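Bedroom door sticks after rain, plane it or wait?

Posted in Doors and Windows, April 2019

Tandavov
Renting to own a 1970s brick veneer in Skovmont. Door to the back bedroom has started binding on the latch side, top third. Fine all summer, then we had that wet fortnight in March and now I have to shoulder it. Painted white both sides, lever handle, hinges look ok to me. Tradie quoted 400 bucks to rehang it, seems steep for one door. Can I just plane it myself or will it gap when it dries out? Got a hand plane, never used it.

Plaltley
Don't plane yet. Check the top hinge screws first, nine times out of ten its sagged a bit. Pull one screw, put in a longer one that reaches the stud, see if the door lifts. Cost you a couple of dollars. While you're there run a bit of paper down the gap with the door shut and pencil where it grabs. 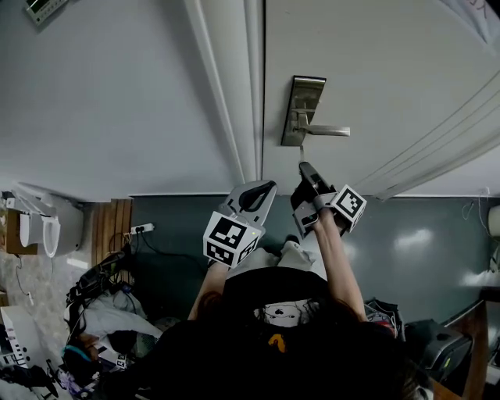 Karras reckons the longer screw won't do a thing if the house is on reactive clay, and that the frame is probably out of square. Put a level on the jamb before buying anything. Mine was out at the head, stumps had moved. Re-levelling was 2741 all up, door's been good since. Not saying yours is that bad.

skovmont_shed
Just sand it. 80 grit, done in ten mins

Tandavov
Ok did the screw thing, top hinge was loose as. Still rubs a bit near the latch but it closes now. Will leave the plane in the shed til it drys out. If I do sand, do I need to seal the bare edge straight away or can it wait for the weekend?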